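July, gone ten at night

Too happy to sleep! Walked the whole ridge from Etley to Worolden – my longest day yet – and the larks were going mad from the first stile. The climb is 390 metres all told and I felt every one of them. Ate both cheese rolls by eleven, naturally.

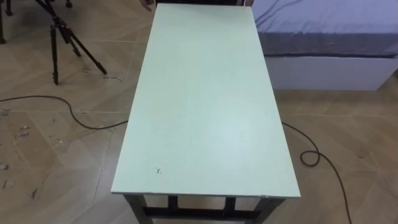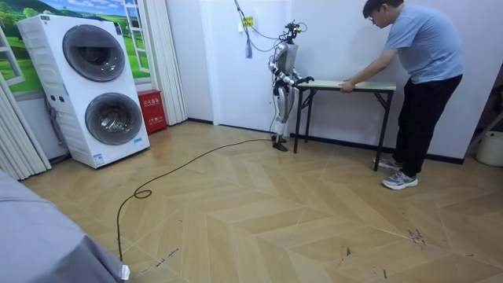
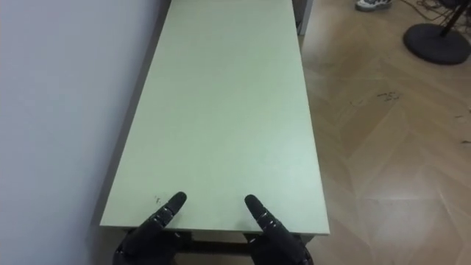

*The pale green table, three times over.*

Caught the 318 back with 4 minutes to spare, boots full of grit. The driver knew all the field names on the Zeden side and told me Pan Wood has bluebells so thick in spring that you can smell them from the bus stop. I'm going back for that, no question. Left heel has a blister like a broad bean. Must buy thicker socks, and find out what the little yellow flower by the quarry was – five petals, hairy stem, everywhere.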